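3.2 Table settings and serving materials

The table-laying task was carried out in the flat at Stakbridge and in the ground-floor room at Preltness. Both rooms had a dining table against or near a wall, and in both we kept the furniture where the residents normally had it. We asked only that the table be cleared before the first session on Tuesday. Cloths, curtains and chairs stayed as they were, as earlier work on domestic tables has tended to strip these away and we wanted to know how people place food and dishes among the things they usually live with.

Each setting was built from a plate and one item of food. Plates were plain white and round, with a raised rim, so that the position of the food against the rim could be noted without a pattern getting in the way. The food was chosen from the Trilto list, which groups items by shape: long, round, flat and loose. Corn on the cob falls in the long group, together with carrots, bananas and bread rolls. Long items gave us the most trouble in coding. A person who puts a potato on a plate has few choices to make, but a cob can lie across the middle, rest with one end on the rim, or sit to one side to leave space for something else. We coded the resting position into three classes (flat, one end raised, both ends raised) and the direction into four (across, upright, and the two diagonals). Figure 2 gives one setting from the long group.
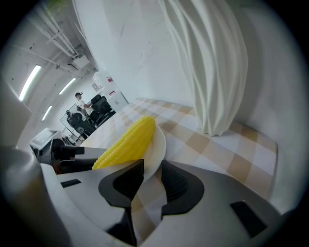
Figure 2. Corn cob on a white plate, checked tablecloth. Position coded as one end raised, direction diagonal.

Participants were told to put the food on the plate as they would for a guest and were given no further guidance. They could move the plate afterwards if they wished. A setting was taken as finished when the participant stepped back from the table. We left out settings in which the food had been moved again by somebody else before coding, and settings in which the plate overlapped another dish. This left 1112 settings, of which 151 used an item from the long group.

Two points about the cloths should be mentioned. The first is that a checked cloth offers straight lines that a plain one does not, and some participants may have used these lines as a guide when placing the plate. We therefore recorded the cloth as plain, striped or checked for every setting and treat it as a separate factor in Section 4. The second is that cloths slip. Where the cloth had moved by more than the width of a hand during a session, it was pulled straight before the next setting and the change was written on the session sheet.

Light was not controlled. Sessions were held in the morning and the curtains were left as the residents had them. In a trial of 60 settings in September we compared placements made with the curtains open and closed and found no difference in the coded positions, although participants took slightly longer when the room was dim. The trial settings are not included in the total given above.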